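Notes on the shoe rack task, part two

The first batch of shoe rack demonstrations is finished: 614 episodes, all recorded with the paired hand-held grippers. The task is simple to state. Pick up a pair of sneakers from the table, put them on the bamboo shelf side by side, let go. I budgeted two weeks for it in May and went well past that.

Most of the delay came from the grasp. My early episodes opened the fingers fully before every approach, which is easy for a person and gives the policy very little to learn from.
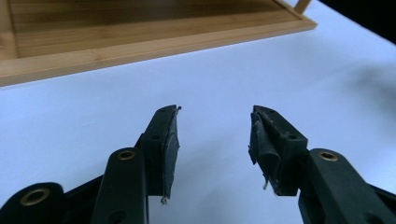
I now start closing at a fixed distance from the target, at a steady rate, and I hold the wrist angle until both pads make contact. It feels slow. In replay the finger width trace is much cleaner, and the point of contact can be found from that trace alone.

Both grippers are stock Piteck parts with my own mounts. The Nandwood logger writes finger width and pose from each side to one file, and I check the offset between the two sides at the start of every session. An offset of 40 milliseconds is enough to make a two-handed lift look like two unrelated motions.

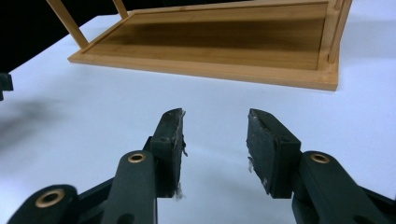
Pad wear is the variable I tracked least and should have tracked most. A fresh pad grips suede at low force. A scuffed one needs more closure, so the same recorded width means something different late in a batch. Mine are now dusty on the faces, with bits of white fiber clinging to them, and I have added a pad condition field to the episode header. It takes 0 to 5, judged by eye. A slip test would be better and I have not built one.

The second variable is which part of the shoe to hold. I settled on the sides, with one finger on the outer side and one on the inner. Gripping by the collar gives a more secure lift but leaves the shoe swinging, and the release onto the board becomes hard to repeat.
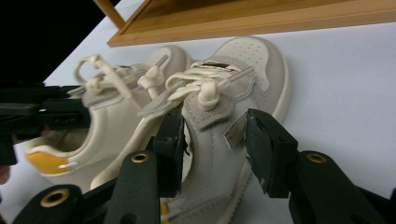 Tse left a comment on part one saying that the inner finger is the whole problem: with the pair set close together there is no room for it, and the demonstrator ends up nudging the neighbor shoe out of the way without noticing. Tse suggested labeling those nudges as a separate step. I went back through the batch and did that. Nearly a third of the episodes have one.

Placement goes on the middle board, toes to the rear. For the final adjustment I press inward from the outer sides with both grippers, which squares up the pair and avoids the inner finger entirely. 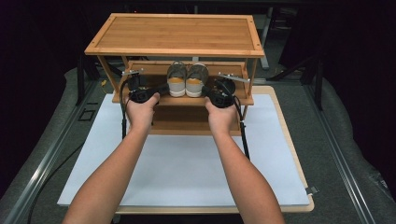
Purnwood, 8th January

Second batch started this morning with new pads. Target is 1,473 episodes across both batches, same table, same shelf. Changes from the first: nudges are labeled at recording time, the start position of the shelf varies more, and any episode where I regrasp more than once is kept but flagged. I used to delete those. The policy trained without them had no idea what to do after a missed grasp – it simply closed on air and carried on to the shelf.

Training settings stay as in part one until the batch is complete.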